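Keeping the Sound Level Steady at Outdoor Receptions

Stiltotard rents sound systems for weddings and company parties, and most of its jobs are outdoors. Open ground has no walls to return sound to the listener, so a pair of speakers that fills a ballroom will often fade before it reaches the back tables.

Şükran Karakaya, who plans the firm's layouts, starts with the seating chart. For a lawn reception of 100 guests she places two main speakers beside the dance floor and a second, smaller pair halfway down the seating area. The smaller pair is delayed by a few milliseconds so that speech from both positions arrives together. Without the delay, toasts sound doubled.

Power is planned separately. The Flevunach site, a former orchard, has one outlet near the barn and none on the lawn. Karakaya runs the music system and the caterer's equipment on different circuits. Coffee urns are the usual cause of a tripped breaker.

Wireless microphones are scanned on site, during setup, and again shortly before the ceremony. Channels that are clear at noon may be in use by five.

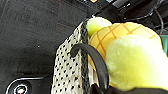
A round, chrome-ringed fitting on a black housing.

Limits on volume vary by venue. Avcı, a lakeside hall, measures at the property line and asks for lower bass after ten. Drundarik measures at the mixing position, which is easier to monitor during the event. Karakaya's log lists 1,281 readings from the two venues, and 1,095 of them were taken after dinner, when the dance floor was open.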